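Does oiling a bamboo cutting board really do anything, or is it just a way to sell oil?

Posted in Kitchen & Home by Ashley Lambert, April 9, 2022

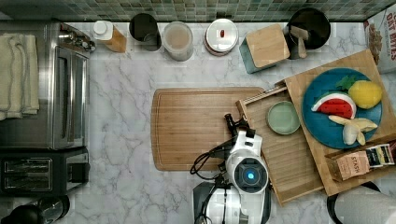
I've had a big bamboo board since March and I'm already getting conflicting advice. The little card that came with it says to oil it once a month "to preserve its natural beauty" and then, what a surprise, recommends the company's own board oil. The brand is Domomano, if it matters. A small bottle of the stuff costs close to half of what I paid for the board.

My mother never oiled a cutting board in her life and hers lasted until she gave it away. My sister-in-law swears hers split down the middle because she skipped it. I tend to believe my mother, but hers was maple and I gather bamboo is technically a grass, so maybe that changes things?

What I'd like to know:

Is oiling needed or is it cosmetic?
If it is needed, can I use something from the cupboard? I have olive oil and some coconut oil.
Is "board oil" any different from the mineral oil at the drugstore?

Please don't just paste the first thing that comes up in a search. I've read all of those and they are all written by people with a link to a shop at the bottom.

3 replies

Stuart Treloar
You're right to be suspicious of the bottle, but I wouldn't throw out the whole idea. Bamboo boards are made of strips glued together. When the strips take on water they swell, when they dry out they shrink, and if one face gets a lot wetter than the other the board cups or a seam opens up. Oil slows down how fast water gets in. It doesn't stop it. Anyone who tells you an oiled board is waterproof has something to sell you.

In my experience how you wash and dry it matters a lot more than the oil. Never in the dishwasher. Don't leave it sitting in the sink. Wash both sides even if you only used one, wipe it, and stand it on its edge so air gets to both faces. I'd bet that your sister-in-law's board spent time flat on a wet counter, although I can't prove that from here.

On your other points. Skip the olive oil. It goes rancid over time and you'll end up with a sticky board that smells like old crayons. Coconut oil is argued over forever. The refined, fractionated kind that stays liquid is supposed to hold up fine, but the ordinary jar from the baking aisle I wouldn't trust. Plain food grade mineral oil from the drugstore is what I use. Look at the ingredients on a bottle of board oil sometime. Often it's mineral oil with a picture of a board on it. Some have beeswax mixed in, which does leave a nicer surface, but you can buy that separately too.

As for once a month, I don't follow a calendar. Drip a little water on it. If it beads, leave the board alone. If it soaks in and leaves a dark spot, let it dry overnight and then oil it. Wipe it on, leave it a few hours, wipe off what's left. Bamboo is pretty dense and doesn't drink up much, so if you're pouring on a quarter of the bottle, most of that is going on your paper towels.

Roland Rowbotham
just get a plastic one. 14 bucks and it goes in the dishwasher. never understood the wood thing

Mirjam Aigner
Mostly agree with Stuart, with one quibble. The water drop test is less useful on a new board. A lot of them leave the factory with some kind of coating, and water will bead on that for weeks whether or not there's any oil underneath. Once the shine has gone from the part where you chop, then the test tells you something.

Also check the groove if yours has one. Juice sits in there and it's the spot everyone misses when they wipe down. On my old Orkdale board the first crack started at a corner of the groove, and I'd been oiling the flat part faithfully the whole time. So did the oil help? I have no idea. I didn't have a second board that I left dry to compare, and neither does anybody else who claims it saved theirs.

I still do it a few times a year because it looks better afterward and costs next to nothing if you buy the drugstore kind.

Ashley Lambert
Thanks Stuart and Mirjam. Mine still beads, so the bottle can stay in the store for now. Roland, I have a plastic one. It smells of onions.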